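Home | Boards | Kitchen and Home | Tables, Floors and Furniture | Log in

Oiling a long wooden table: how many coats?

miken_j
We moved into a place in Flonddale in March and the long table came with it. The previous owner left a tin of hard wax oil in the shed and no instructions. I have sanded a test patch on the underside and it came up fine. The label says two coats. My father-in-law says five. Who is right?

Jolleo
Two. Anything past that sits on top and goes sticky. Put it on thin, leave it 20 minutes, wipe off everything that hasn't gone in.

pelkonen_s
It depends on the oil. Hard wax oil, yes, two. Plain linseed or tung will take more and you have to wait days between them. Check the tin properly before you listen to any of us.

miken_j
It is definitely hard wax oil. The top is dry along the side where people sit and looks better at the far end. I don't know if I should do the whole thing or only the worn side.

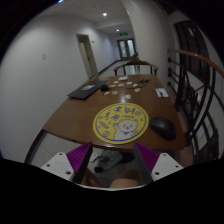
The other thing is water rings. There are a few old ones and I'd like them gone before I start, but I don't want to take the top down further than I need to. I've got 120 and 180 grit in the house.

Jolleo
Do the whole top. Patching always shows.

Luong42
I disagree with that. Hard wax oil is one of the few finishes you can patch. I did half of ours on a Tuesday evening and by the weekend you couldn't find the join. Varnish is the one that shows.

Jolleo
On a small mark, maybe. Not down one entire side. The colour will be different for months.

pelkonen_s
Luong42 is right about the product and Jolleo is right about this table. If one side is that dry, do all of it. For the rings, 120 then 180, with the grain, and stop there. Finer than that and the oil won't go in.

miken_j
All right, whole top, two coats, 180 to finish. Thanks.

pelkonen_s
Lay the rags out flat outside to dry afterwards. They can catch fire if you leave them bundled up.

Comments (3)

Sirkka Pelkonen: I still get messages about this thread. The advice on rags applies to linseed as well.

Lương: Ours has now gone three years on the patched half. No complaints.

guest201: What about the legs? Same oil or leave them?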